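Workshop tips: which jobs can you hand over?

Picking up one small block and setting it down again is the test we use before a gripper is allowed near a bench. Most arms pass it in simulation. Fewer pass it at the Fluterwood workshop, where the Skamer unit was given 1,521 attempts in June.

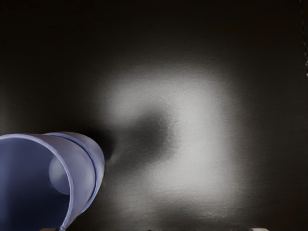

Set the lighting first. A single bright patch on a dark worktop confuses cheap vision systems, so use 2 diffuse lamps and keep them off the centre line. The Ustach controller copes better if the part sits at least 5 cm from any hard shadow.
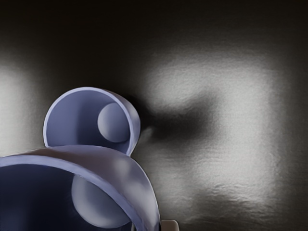 Rounded fingers suit cups and jars. For square stock, fit flat pads – the Arroyo set takes 13 minutes to change. Sorting offcuts by size is worth automating now. Wiping down, folding cloths and clearing swarf are still quicker by hand. Check the pads for grit before each run and replace them in pairs.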